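Wood grain

Wood grain is the direction, size and arrangement of the fibres in a piece of timber, and the pattern those fibres make once the wood has been cut. The word does a lot of work. A carpenter who talks about planing "with the grain" means fibre direction, a furniture maker choosing boards for a door usually means the pattern, and a finisher who calls oak "open-grained" is talking about pore size. All three uses are correct, and all three turn up in the same workshop conversation!

How grain forms

A tree adds a new layer of wood under its bark each growing season. In cool climates the layer has two parts: pale, wide-celled earlywood laid down in spring, and darker, tighter latewood from summer. Together they make a growth ring. Where seasons are mild the rings can be faint or missing, and many tropical timbers show their grain mainly through lines of pores and bands of colour.

Most of the cells run up and down the trunk, carrying water and holding the tree up. A smaller number run outward from the centre in thin ribbons called rays. In oaks and she-oaks the rays are big enough to see with the naked eye, and they give the wonderful silvery flecks that collectors prize.

Types of grain

Straight grain runs parallel to the length of the board. It splits cleanly and is easy to work. Spiral grain twists around the trunk like the stripe on a barber's pole, and boards cut from it tend to warp. Interlocked grain is a spiral that changes direction every few years, common in river red gum and many other eucalypts; it is tough, stubborn under a plane and often gorgeous when polished. Wavy grain has fibres that ripple along their length, so light bounces off the surface in bands. Fiddleback, long loved by violin makers, is a very tight version of this.

The word "wavy" is also used loosely for any board whose lines wander across the face, whatever the fibres underneath are doing.

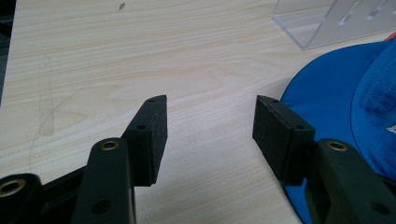 Fine, wavy grain on a light-coloured wooden tabletop.

Effect of the cut

The same log can give boards that look like they came from different trees. Flat-sawn (or back-sawn) boards are cut so the rings meet the face at a low angle, and they show the tall arches known as cathedral grain. Quarter-sawn boards meet the rings nearly square on, giving neat parallel lines and far less movement as the air gets damper or drier. Rotary-cut veneer is peeled from a turning log in one long sheet, a bit like unrolling paper towel, and its pattern is broad and swirling.

Grain and strength

Timber is many times stronger along the fibres than across them. A chair leg with grain running out at the side can snap under a fairly light load. Plywood gets around this in a beautifully simple way, with each layer glued at a right angle to its neighbours.

Figure

Figure is the wider term for anything striking in the look of the wood, including colour streaks, knots and burls. Bird's-eye maple, with its scatter of tiny round swirls, is among the best known, and its cause is still argued over.

See also

Dendrochronology
Plywood
Quarter sawing
Veneer

Last revised October 2021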